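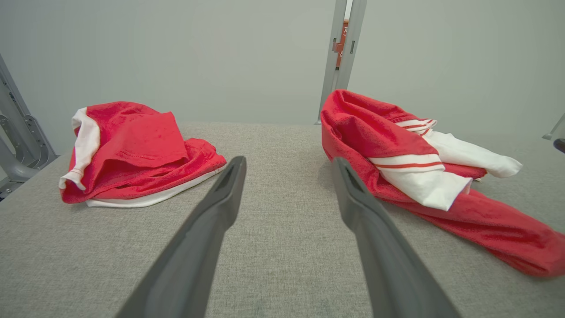 Closing a Lomis account without losing the photos

minttu_e
I want to delete my Lomis account but keep my pictures, over 2000 of them. Is there a way to export everything first?

plandberg
Settings, Privacy, Download my data. They email a link and it's good for 4 days. Delete after that.

Gatetti
The export shrinks everything. I'd save the albums one by one from the website.

plandberg
Mine came through full size. Did you tick "original quality"?

Gatetti
I did. Still got small files – this was in April.

ramasamy30
Whichever you use, log out on your phone before deleting. Signing back in within 30 days cancels the request.

minttu_e
Thanks. I've asked for the export and will check the sizes before I delete anything.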